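Thread: Nilton fingers or stock ones for a two-arm bench?

saskia_t
We've had the Nilton fingers on both arms since May and I'm still not convinced they earn their price. Fleltonitz claim they'll hold thin edges and small knobs equally well. Has anyone tested that properly, on something other than foam cubes?

m_mathew
Define properly. The Dronodel review ran 5 lifts per object and called it a comparison. I wouldn't pick a kettle on that.

saskia_t
That review is why I'm asking. My own notes are no better so far.

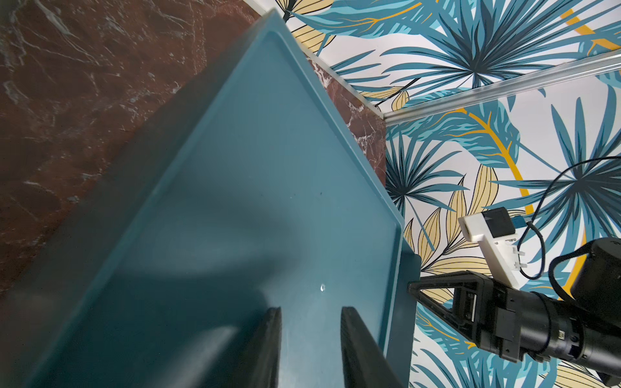 Wrist cameras are where I'd start, before anyone argues about fingers. The sales page talks as if one view does everything. On ours the wrist view gives you both fingertips and the floor of the tray between them, fine, but with a plain teal tray and a soft shadow lying over it there's precious little for any software to get hold of. I'd want a fixed camera as well before trusting a depth guess.

anahera_m
Disagree. A plain tray is easy. It's the busy background that upsets ours, and your wallpaper would finish it off. Stick up some grey card and try again.

saskia_t
The kitchens these are meant for won't have grey card in them. I'd sooner it failed on my bench. Next up is the drawer box, one arm steadying it and the other going for the handles.

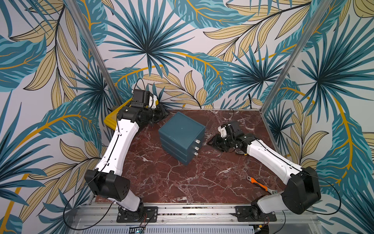

I've got 221 attempts planned, split between the two finger sets, same controller and same speed. If the difference is small I'm sending the Niltons back.

balak_r
Small handles will flatter whichever set has the narrower tip. Doesn't tell you much about grip.

m_mathew
Agree with Balak for once. Swap the fingers between arms halfway as well, or you're comparing arms.

saskia_t
Fair, I'll swap them. Achari quoted me 5 days for spare mounting screws, so not this week.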